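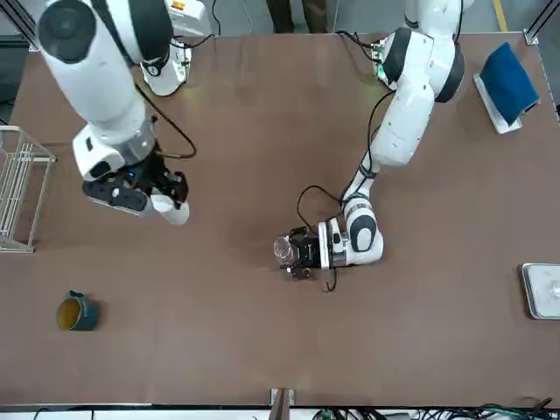
4. Oiling and waxing the top

The tin says one coat of Wedameck hard wax will do. We have our doubts, and suggest you plan for 2. Before opening it, look the surface over with a lamp held low. A smooth, matte reddish-brown top like the one in the picture can still carry faint, lighter scuffs and wipe marks, and wax laid over those tends to seal them in.

4.1 Wipe the top with a barely damp cloth and leave it overnight.

4.2 Rub down any scuffs with a 1,000 grit pad. The maker also sells a 4,000 grit one - buy it if you like, but we could feel no difference.

4.3 Put on a thin coat, working with the grain if there is any.

4.4 Wait 5 hours, whatever the label claims about "touch dry in one".

4.5 Buff, then repeat 4.3 and 4.4.

Note: If your table has a metal edging strip, mask it first. The wax is said to wipe off metal. Ours needed scraping.

Caution: Lay oily rags out flat outdoors to dry. Do not ball them up in a bin.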